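3.2 Riding the two engines back to back

I'll admit I was looking forward to this part. We had the older Bradley twin and the newer 959 cc one on loan from the Lustby workshop, and I rode both over the same 40 km loop out of Lekville, mostly in November drizzle, with the same tyres and the same rather heavy panniers.

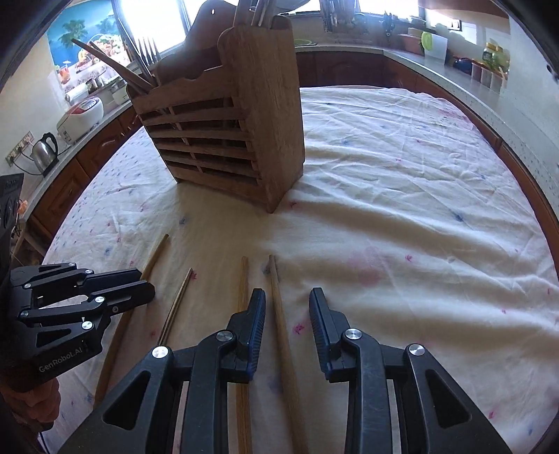
By the corresponding author, Motorcycle Dynamics Group, Lekville

What struck me first was how little I needed the gearbox on the bigger engine. It pulls cleanly from 2000 rpm, and on the long climb past the reservoir I left it in fourth the whole way up (the old one wanted third, and told me so!). Riders in our earlier survey had said much the same, but I hadn't quite believed them.

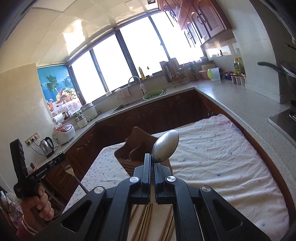

Figure 6. Spoon held in the gripper jaws by the utensil holder.

Throttle feel is harder to pin down. We used the Kahraman scale, which asks the rider to score snatch, lag and smoothness straight after each run, and my own scores wandered a bit when I was cold. I've left them in anyway - throwing out the awkward ones felt like cheating.
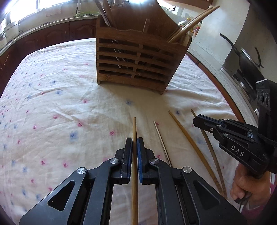 The other riders were steadier than me, I'm glad to say, and they all put the newer engine ahead on lag. On snatch they were split, and a couple of them preferred the old bike in town, where its softer response makes slow corners easier. Fuel use comes next, in section 3.3, with the panniers off.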